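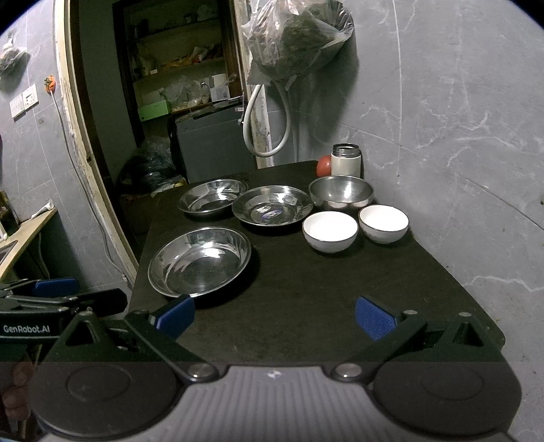

Bríd Ó Súilleabháin felt, after her first afternoon of demonstrating, that the hardest part was unlearning her own hurry, and most of our demonstrators told us much the same in the exit interviews. A person who has handled bowls and basins all her life does three things at once, and a policy trained on her at full speed picks up the rush along with the skill.

Figure 3. A tabletop with steel basins, a steel mixing bowl and two small white bowls, with the hand-held grippers in the foreground.

4.2 Collecting demonstrations by hand

We therefore asked each of our six demonstrators to begin with 20 practice runs that we threw away, and we were glad we did – the later runs were a good deal calmer. After that we recorded 505 demonstrations in all, of which 400 went into training. The rest we held back, mostly for the comparison with remote control in Section 5. Shiny metal gave us some trouble, as readers who have worked with steel dishes will no doubt expect, and we come back to it under limitations. Demonstrators were free to choose which dish to move first, and we did not correct them when their order differed from ours.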